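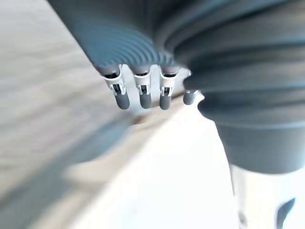

4. First Fill and Rinse

Your Pudine countertop water filter is assembled and standing level, so now comes the fun part – getting water through it! Set aside 40 minutes for this section.

4.1 Wash your hands, then lift the lid and take out the upper tank.

4.2 Run cold tap water over the Tamayo cartridge for a minute or two. A little black dust will come off. That's loose carbon and it's harmless.

4.3 Push the cartridge into its seat and turn it to the right until it clicks. Hand tight is plenty.

CAUTION: Never use pliers or a wrench on the cartridge. The threads are plastic and will strip.

4.4 Put the upper tank back, fill it to the line with cold water, and close the lid.

4.5 Let all the water drain through, then empty the lower tank. Your houseplants will love it!

4.6 Repeat steps 4.4 and 4.5. The next fill is ready to drink, and we think you'll taste the difference right away.

NOTE: Slow flow on the first fill is normal. If it is still slow on the third, see 76 in the parts and problems list (air trapped in the cartridge).

CAUTION: Do not use water hotter than 40 °C.

4.7 Write the date on the sticker inside the lid – for example, 08/10/2022 – so you know when the cartridge went in.

Go on to Section 5, Cleaning the Spout.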